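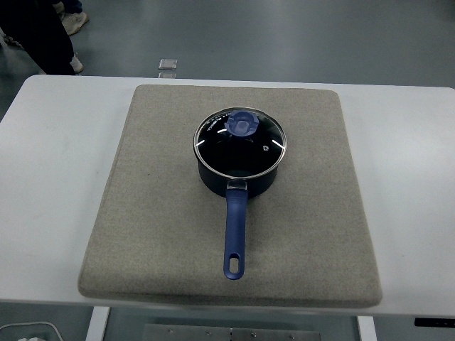 Print | E-mail this page

# Wivudon gripper comparison, pan + lid set

Two grippers, same arm, same head camera. Destiter = parallel jaw, Oro = soft three finger. 468 episodes kept, 11 dropped (bad timestamps).

Task: lift glass lid by the knob, put it back. Pan on felt pad, white table.

Known issues
- overhead lights reflect in the lid glass, depth is junk there
- Oro force log sampled at 145 Hz, not resampled yet
- handle grasps are in a seperate folder, dont mix

Labels: Negin Farahani. Controller configs: ask Jacobus Nkuna

TODO: licence file

Contact | © Wivudon | Back to top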